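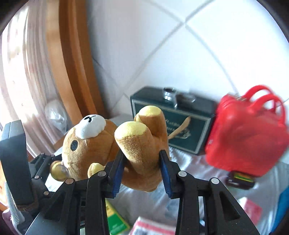

4. What households did with outgrown children's things

4.1 Sample and diary

Four places: Sumen, Cavside, Craddock, Narkeck. 211 households finished the diary, all with at least one child under nine living at home. Recruitment through school newsletters and a card on the library desk, so people who read newsletters are over-represented (see 6.2). The diary ran 90 days. Each time a child's item left regular use, the adult keeping the diary wrote down what it was, who decided, and where it went. "Left regular use" was the adult's call. We gave no definition beyond one line on the cover sheet, and we would write that line differently now.

In all, 1,426 entries. Clothes were the largest group, then books, then toys, then equipment (car seats, bath supports, cribs). Shoes were coded with clothes at first and then pulled out, as they behave nothing like clothes. Almost no shoes were handed on outside the family. Several adults wrote that worn shoes are bad for the next child's feet, and a few that it felt rude to offer them.

The closing interview was set at 30 minutes and usually ran over. Interviews were done at home, mostly at the kitchen table, mostly early evening. In Narkeck we had to do some by phone on a Sunday when the road flooded. Those are shorter and the answers are flatter. They are kept in the data but we quote from them less.

4.2 Three routes and a holding place

We went in expecting three routes out: given to someone known, given or sold to someone unknown, thrown away. The coding sheet had boxes for these. Within the first weeks it was clear that a fourth box was needed, for things that had left use but had not left the house. Top of the closet. Under the stairs. Trunk of the car. We call this holding.

Holding was common for every kind of item and in every town. It was also badly recorded, at least early on, as people did not think of it as a decision. One mother in Craddock: "It's not anywhere yet. It's just in the bag." The bag had been by the back door since before the diary began. Her later entries list things going into the bag. None list the bag going out.

Two kinds of holding need to be kept apart. The first is holding for a person, where the next user is already known: a cousin, a baby on the way, a neighbor's boy who is one size behind. These items were usually washed before storage and often labeled with a size. The second is holding against a decision, and here things were seldom washed and never labeled. Adults could tell us quickly what was in the first kind of bag. For the second they guessed, and when we looked together they were often surprized.

Cavside stands out a little. It has a swap shelf in the lobby of the community hall, open whenever the hall is, no rules posted. Cavside diaries show less of the second kind of holding. We do not want to make too much of this. Houses there are also smaller, and a small house empties its closets sooner.

4.3 Who decides

For clothes, an adult, nearly always, and nearly always alone. For books, mixed. For equipment, two adults together, often with some argument about resale price (the adult who bought it tending to want more for it).

Toys are where the child comes in. Even quite young children were asked, or were recorded as having found out. "Found out" turns up so often in the diaries that we made it a code. A toy is put in the bag, the child sees the bag, the toy comes back. Some toys made this trip more than once. Puzzles and plastic sets did not do this much. Soft toys did. 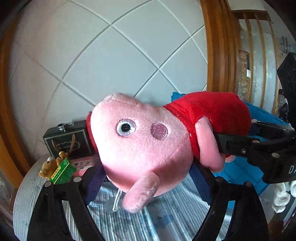
Figure 3. Soft toy, clothed: plush pig in a red fleece dress.

Soft toys are a small share of entries but take up a lot of the interview time. Adults brought them up before we asked. Several points, not all consistent with each other.

First, a name matters. Toys the child had named were rarely thrown away and hardly ever sold. Adults who threw away unnamed ones did so without much comment.

Second, the usual resale routes are closed to them, or are thought to be. Adults in all four towns believed that thrift stores would refuse used soft toys. Some had been turned away at the door, more had only heard of it. We did not check store rules, and should have.

Third, cleaning. A shirt goes through the wash and everyone agrees it is clean. With a stuffed toy adults were less sure, even straight after washing. Worry about lumps, about stuffing that stays damp in the middle. One father in Sumen dried his on the dashboard. A toy that can't be declared clean is hard to give to a stranger, and so it is held.

Fourth, clothes on toys. Separate doll clothes were treated as loose parts, and were lost or binned like loose parts. Where the outfit was thought of as belonging to the toy, the two were kept together, and adults talked about the toy as a character. The diary had no field for this, so all we have is interview talk. Worth a proper question next time.

4.4 Timing

Exits bunch up. Start of school, the weeks before a birthday, the week after visitors leave. November was heavy in every town: coats come out, last year's do not fit, and while the closet is open other things go too. A clear-out set off by one item pulled in others that nobody had planned on moving. Adults described this as getting a run going. Runs were short and mostly ended when a child came home.

Holding for a person also has its own clock, set by the other child's size. When the gap was more than two years the items were often forgotten, or found too late. In Narkeck one full bag of winter things was found when the boy it was meant for had outgrown all of it. It went back into the closet, for his sister. No entry for it afer that.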